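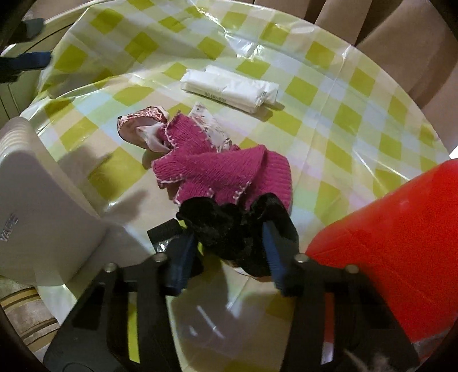 布を一枚つまめたところで家事ができるとは言えない、というのがSiv Nybergの意見である。つまむ動作は家事の最初の二秒にすぎず、残りは判断と後始末だという。本日はこの指摘から始める。

2019年8月30日
Dzifa Ankrah

発表用メモ(読み上げ原稿ではない)

1. 課題の設定
対象は食卓の片付け。手袋、個包装の小物、黒い布製品など、性質の違う物が同じ卓上に混在する条件を扱う。整列した部品を箱から取り出す作業とは前提が異なる。ここで現場のビンピッキングと混同されやすいので、口頭で一度区別しておく。

2. 把持
平行に近い二爪で柔軟物を挟む場合、位置誤差の許容は広い。布は爪の間で変形し、多少ずれても保持できる。問題は隣接物である。黒い布が手袋の縁に重なっていると、布だけを取るつもりで手袋の編み地まで挟む可能性がある。爪を閉じる前に境界を推定する必要があるが、しわと境界は見た目が似る。
※質問が出やすい。力覚だけでは判別できないと答える。

3. 認識
光沢のあるビニールのテーブルクロスは条件が悪い。反射で模様が白く飛び、折り目が物体の輪郭として検出される。深度センサーも光沢面で欠測が出る。市松状の柄は背景差分にも不利に働く。
Noltholmの試験では673回の把持を記録し、対象以外の物を一緒に持ち上げた例が50回あった。内訳は布どうしの重なりが最多。薄い包装が次に続く。

4. 作業としての完了
つかんだ後にどこへ置くか。手袋は片方だけなら保管か廃棄か。丸まった包みは空か、中身が残っているか。Renzo Ferriからは、置き場所の規則を先に人が決めれば済むとの反論を受けた。店舗の棚や作業台ではその通りで、Skudeckの工場では規則を13種に限って運用している。家庭では同じ方法が続かない。規則の更新を住人に頼む時点で、手間が移動しただけになる。

5. 速度
卓上一面の片付けに要する時間は、人の数倍。待てる作業なら許容範囲に入る。夜間に終わればよい店の清掃と、食事の直前の食卓では評価が変わる。ここは数字を出さず、聴衆に用途を挙げてもらう。

6. 現時点の見解
固い物の仕分けは、品目が決まっていれば実用に近い。柔軟物は単独なら可、重なりがあると不可に近い。判断を含む片付けは未達。
成功率100%を目標に置くと議論が止まる。失敗したとき元の状態に戻せるか、を指標に加えたい。落とした手袋は拾い直せるが、卓上の物を巻き込んで床に落とすと復旧に人が要る。

7. 次の予定
11月に同じ卓上条件で再試験。爪のパッドは変更せず、接近角度のみ変える。布の重なりを持つ配置を増やす。記録形式はUbaldo Grassoと調整中で、欄の追加があれば後日連絡する。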